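Pallberg Releases Amside 2 Acoustic Drape System for Trade Show and Conference Interiors

Oct 25, 2025 – Pallberg today announced general availability of Amside 2, a fabric drape system intended to reduce reverberation and speech spill in temporary interiors. The system is aimed at exhibition halls, hotel ballrooms, school gyms and other large rooms that are divided into smaller areas for a few days at a time. It replaces the first Amside line, which will stay in stock until May.

Temporary rooms are usually built from pipe-and-drape kits. The fabric in those kits is chosen for weight, price and fire rating. It blocks the view between neighboring areas but does little to absorb sound, and in a hall with a concrete floor and a metal roof the speech from one booth carries easily into the next. Exhibitors respond by raising their own volume, and the overall level in the hall climbs through the day.

Amside 2 addresses the problem at the drape itself. Each panel is made of two layers of woven polyester with a nonwoven core stitched between them. The core is divided into vertical channels so that it does not sag or bunch when the panel is folded for transport. Surface weight is 549 grams per square meter. The panel hangs from a standard pole pocket and fits existing uprights and crossbars, so rental companies can add it to stock they already own.

"The first version worked well on a flat wall and less well once it was pleated," said Agustina Montecinos, head of product engineering at Pallberg. "The core shifted at the folds and left thin spots. Most of the development time on Amside 2 went into the stitch pattern. The material is nearly the same as before."

Panels are supplied in a single width of 144 centimeters. Standard drop is 335 centimeters, with shorter drops made to order. Adjacent panels close with a flat overlap seam and a hook-and-loop strip sewn along the full height of one edge. The strip can be opened and closed by one person standing on the floor. A weighted hem limits movement in the airflow from overhead ventilation and from people walking past.

The face fabric has a napped finish. Light signs and lettering with a hook backing can be placed directly on it, and pins may be used anywhere outside the edge strip. Pin holes in the face layer do not affect absorption. Heavier items, including screens, shelves and framed panels, must be hung from the crossbar or from a separate stand. Tape is not recommended, as residue can mark the nap and may not come out in cleaning.

Color choice at launch is limited to black, charcoal and off-white. Black is expected to make up most orders. Pallberg dyes each color in large lots and prints the lot number on a label inside the pole pocket, which allows rental companies to match panels for a single wall. Panels from different lots meet the same color tolerance but may show a slight difference under strong side lighting.

Flame retardant treatment is applied to the yarn before weaving and is not removed by washing. Test certificates are supplied with each shipment and can be requested again by lot number. Buyers remain responsible for checking that the certificate is accepted by the local fire authority and by the venue.

Field trials were carried out with Skostato, an event contractor that builds interiors for regional trade fairs and public science days. Skostato fitted the panels as back walls and side walls in its standard booth layout and left the rest of the hall in ordinary drape for comparison. Its crews also tested handling, folding and cart storage.

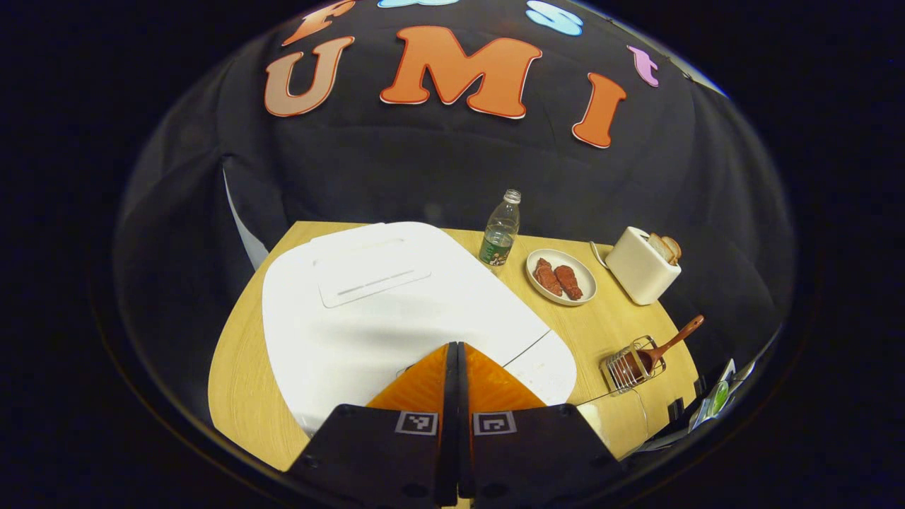 "Back walls gave the larger benefit," said Philomena Ó Conaill, operations manager at Skostato. "A visitor standing at a table talks toward the back of the booth, and that is the surface the voice hits first. Side walls helped with spill between neighbors. If a client has budget for one or the other, we now quote the back wall."

Following the trials Pallberg made two changes to the production version. The pole pocket was widened to accept older crossbars with a larger end fitting, and the fold lines were marked with a contrasting thread on the reverse side. Crews had reported that panels folded off the channel lines took up more space in the cart and came out with deeper creases.

Storage volume is greater than that of ordinary drape and should be allowed for in truck planning. A cart sized for the new panels is made for Pallberg by Trương and is sold separately. It has a flat base, removable side rails and four swivel casters with brakes. The cart passes through a standard single door.

Panels can be machine washed in an industrial washer at low temperature and should be hung to dry. Tumble drying will shrink the core. Small stains can be treated by hand with a neutral detergent – solvent cleaners should be avoided.

Amside 2 can be ordered now through Pallberg's existing distributors. Rental companies that hold first-generation Amside stock may continue to use it alongside the new panels, since the seam overlap has not changed. Replacement edge strips for the older panels will remain available as a spare part.

A technical data sheet, hanging instructions and a layout guide for common booth sizes are available on request from the Pallberg sales office. Sample swatches in all three colors are sent free of charge to registered trade customers.

About Pallberg
Pallberg designs and manufactures technical textiles for temporary buildings, stages and exhibition interiors. Its products include drapes, floor coverings and ceiling liners, sold through distributors and directly to rental companies.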